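Keeping a Car Clean Inside When You Live Down a Long Lane

The inside of a car gets dirty by the same route every day: shoes, then mats, then everything else. Start with the mats. Take them out before you vacuum, not after, unless you enjoy vacuuming twice. Rubber ones get hosed and propped against a wall. Carpet ones get beaten over a fence rail until you feel better about your week, and then vacuumed.

Sand is the worst of it. A stiff nail brush held just ahead of the vacuum nozzle will lift more than the nozzle manages alone, however much you paid for the vacuum. Work toward the door. The crevice between seat and console is where pens go to retire, so slide the seat all the way forward, do the back half, then slide it back and do the front.

For windows, use two cloths, one damp and one dry. Wipe the inside of the windshield up and down and the outside side to side. When a streak is left you'll know which face it's on, and you can stop getting in and out of the car like a man who has lost his keys. Do it in the shade or early – 9 in the morning is fine – as the cleaner dries in stripes on hot glass.

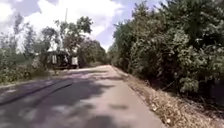 How often should I clean the inside of the windshield?
Every couple of weeks if you drive daily, and more often in January, when the heater bakes a film onto the glass. A damp microfiber cloth is enough most times. Save the spray for fingerprints and whatever the dog does.

Smells next. Hanging a cardboard pine from the mirror gives you a car that smells of old milk and pine. Find the milk. Blot with cold water, sprinkle baking soda thickly, leave it for 30 minutes or overnight, and vacuum. Salma El Ouafi wrote in to recommend an open jar of coffee grounds under the passenger seat, and it does work, right up to your first hard stop. Punch holes in the lid.

Door pockets: line them with silicone muffin cups. They catch the coins and crumbs, and they go through the dishwasher. A pack of 6 will do most cars.

The trunk wants one shallow crate and a rule that groceries go in the crate. My rule has held for nearly a month. An old shower curtain, cut to fit and laid under the crate, takes care of muddy boots and leaking compost – shake it out on the lawn, fold it dirty side in.

Leave the dashboard dull. Shiny dressing reflects in the windshield and collects dust by lunchtime. Water with one drop of dish soap, wrung nearly dry, and a soft paintbrush for the vents.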